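Campaigns > Toolkit > Getting into print

How to write a letter to the editor that gets printed

Print this page | E-mail this page

Last updated: February

Pick one bill and one complaint. Editors can smell a manifesto from the parking lot.

1. Name the article you're answering in your first sentence.

2. Stay under 200 words. Callum Ogilvie's first letter on the asylum work permit rules ran to 454 and was printed as a single sentence – the wrong one.

3. Say where you live. A paper cares what its readers think, and much less what we think.

4. Add your phone number. They will call at 8 a.m. to check you exist.

5. Don't paste our wording. Frida Hallgrímsson once found eight identical letters on one page, all of them "deeply personal."

If a week goes by without a reply, send it to the next paper on your list, with the first line changed to match.

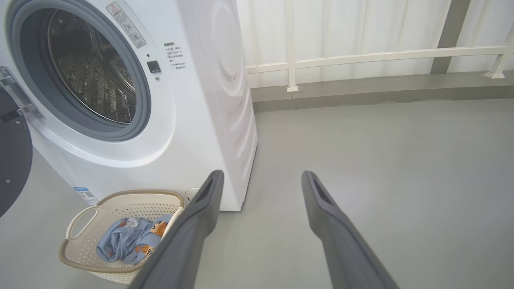
Keep a copy of whatever you sent, too, as they may trim it.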